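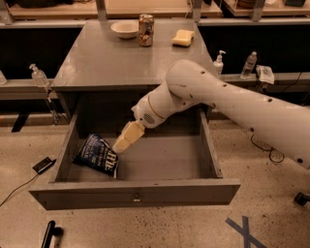

Ants in my office, second week running. Tiny black ones, coming up the wall behind the radiator. Wiped everything with vinegar, they're back by 16:00. I keep a snack bag in the desk drawer, the blue one, is that enough to bring them in even if its closed? Dont want to spray, small room.

**Anong Thaweesak**

Yes, plenty. Anything in a bag goes in a jar with a proper lid. Then bait, no spray. Put it by the wall where they come in and leave it alone, mine took 13 days. Stop the vinegar near the bait, they wont find it.

**Eamon Lenihan**

cinnamon. worked for my sister

**Aoife McGrath**

Caulk the gap round the radiator pipe after.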